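Flitau Issue Tracker
Ticket 291: Marker pose jumps in body view, apartment scene, tucked arm
Component: sim-render / marker tracking

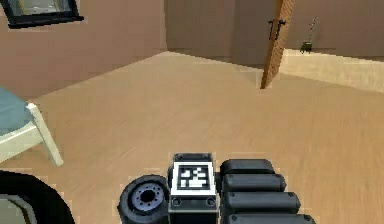 Attachment 1. Body view, simulated apartment, start pose. Marker block at bottom center.

Status: Resolved, follow-up open
Priority: Medium
Affects: Flitau evaluation runs, Bevell policy baseline
Opened: December 21, 2025

Summary

The marker-based estimate of the arm block pose flips between two orientations while the arm is held still. Joint readings from the simulator are constant over the same interval. The flip enters the observation vector and the Bevell policy reacts to it with a base rotation command. Affected episodes are scored as navigation failures, so the success rate in the current results table is too low for this scene.

Background

The method under test compares two sources of arm pose: forward kinematics (the reference) and a single square marker seen from the robot's own body. The aim is to measure how much of the gap between simulation and hardware comes from the pose source alone. The protocol requires both sources to be logged for every step. Nothing else in the observation is changed between the two conditions.

Each condition is run for 12 episodes per room. An episode is 900 steps. The first block of steps is a hold, with base and arm commands set to zero, and it is during the hold that the fault is easiest to see.

Steps to reproduce

1. Check out the Flitau evaluation branch and load the apartment scene with the wood floor.
2. Spawn the robot at the default start pose, arm tucked, facing the open door.
3. Set pose source to "marker".
4. Run the hold phase only, policy disabled.
5. Plot marker yaw and pitch against the kinematic reference.

Expected result

Marker pose constant to within the noise floor set in the config.

Observed result

Pitch alternates between two values with opposite sign relative to the line of sight. Yaw moves with it by a smaller amount. Position is stable. The detector reports the correct marker ID on every step, so this is a pose problem and detection is fine. Corner coordinates vary by less than a pixel between the two states.

Log extract, hold phase

step 0001 id ok, solution A, reproj low
step 0002 id ok, solution A, reproj low
step 0003 id ok, solution B, reproj low
step 0004 id ok, solution A, reproj low
step 0005 id ok, solution B, reproj low
step 0006 id ok, solution B, reproj low

Both solutions pass the reprojection check.

Troubleshooting log

Entry 1. Suspected the arm was moving. Recorded joint positions and velocities for the full hold. All constant. Ruled out.

Entry 2. Suspected occlusion of the marker by the gripper. In Attachment 1 the black cylinders lie to the right of the block and the white border of the marker is clear of them. Repeated with gripper geometry hidden in the renderer. Same flips. Ruled out.

Entry 3. Suspected the floor texture was feeding false edges to the corner refinement step. Replaced the wood grain with flat gray. The flip rate went down but did not reach zero. Partial contributor, noted for later.

Entry 4. Checked camera intrinsics. The values in the renderer config and the values passed to the detector match. Distortion is set to zero in both. Ruled out.

Entry 5. Checked marker size. The mesh file and the detector config agree. Ruled out.

Entry 6. Disabled temporal accumulation in the renderer. With accumulation on, each image is a blend of several jittered samples and the sample offset changes from step to step. With accumulation off, corner coordinates became identical on every step of the hold and the flips stopped. Accumulation back on, flips returned. Repeated three times with the same outcome.

Entry 7. Ran the Rosales scene with the same start pose and accumulation on. Flips present at a lower rate. The fault is therefore not tied to the apartment assets.

Entry 8. Moved the arm from the tucked pose to the raised pose. No flips with accumulation on or off. In the raised pose the marker is tilted well away from the camera axis and the two candidate solutions are far enough apart in reprojection error for the solver to pick one.

Cause

Known two-solution ambiguity of planar pose estimation, triggered by sub-pixel corner jitter from the renderer. The tucked pose puts the marker at an angle where both solutions fit almost equally well. The solver kept whichever had the lower error on that step, with no memory of the previous step.

Fix applied

1. Jitter offset is now fixed for all observation cameras. Accumulation stays on for video export only.
2. The solver returns both candidates. The tracker keeps the one closer to the previous accepted pose.
3. On the first step of an episode there is no previous pose. The tracker is seeded from forward kinematics on that step alone, and the seed is flagged in the log.

Item 3 needs to be stated in the method section. It gives the marker condition one step of reference information, and a reader comparing the two conditions should be told.

Verification

Hold phase repeated for all 12 start seeds in the apartment scene, policy disabled. No solution changes logged. Full episodes then repeated with the policy enabled, pose source "marker". In 2 episodes the tracker stayed on the wrong candidate after a fast arm move and did not recover before the end of the run. Both are kept in the results as marker failures. They are not to be rerun or dropped.

Effect on reported results

The marker-condition numbers for the apartment scene in the draft are withdrawn. Kinematic-condition numbers are not affected by the tracker change, but they were rendered with accumulation on, and the policy also takes the body view as input. Both conditions have to be regenerated with the same renderer settings before they are compared again.

Open items

- Regenerate both conditions, apartment and Rosales scenes.
- Add a recovery rule for the tracker when both candidates drift from the motion model. Candidate rule is in the Nultby branch, untested.
- Rerun the flat-gray floor test with fixed jitter to see whether texture has any effect left on its own.
- Add a hold-phase check to the nightly run. Fail the build on any solution change while joint velocity is zero.
- Log the tilt angle of the marker with each pose so low-tilt steps can be filtered in analysis.

Workaround for older checkouts

Set observation accumulation to off in the scene config and start episodes from the raised pose. Results from the raised pose must not be mixed with tucked-pose results in one table.

Linked: tracker seed flag added to log schema. Config change merged to the evaluation branch. Ticket stays linked to the Nultby recovery rule until that has been tested.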